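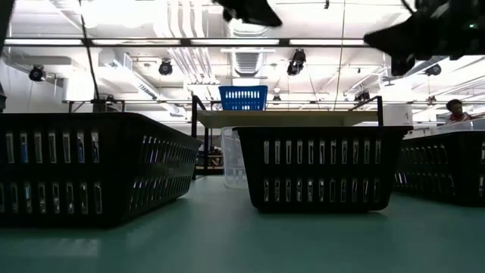 Incidencia 938 - Las bolsitas se salen por las ranuras de las cestas
Estado: abierta a ratos

Hola otra vez. Sigo con lo de las cestas negras de plástico, las Plokeck que pedimos en Toltora. Para lo grande van de maravilla, pero con los envoltorios transparentes es un suplicio: las puntas asoman por las ranuras, se enganchan al apilar y luego tiras de una y vienen 4 detrás.

Lo que he probado hasta ahora:

Llenar menos. Mejora, pero necesito el doble de cestas y no tengo mesa para tanto.

Forrar el fondo con cartulina. Aguantó una tarde - se arruga en las esquinas redondeadas y acaba hecha un churro.

Poner las bolsas tumbadas, con el cierre hacia dentro. ¡Esto sí! Llevo tres días y solo se me ha enganchado una.

Me falta saber si Grondisetti vende forros a medida. Les escribí a las 9 y sigo esperando. Si contestan, lo apunto aquí.

Comentarios (2)

barroso_taller: A mí me funcionó un trozo de malla fina, probadlo.

anónimo: ¿Y con tapa no se aplastan?

Incidencias relacionadas
- Cesta que cojea sobre la mesa
- Etiquetas que se despegan en noviembre
- Cubo translúcido sin tapa de repuesto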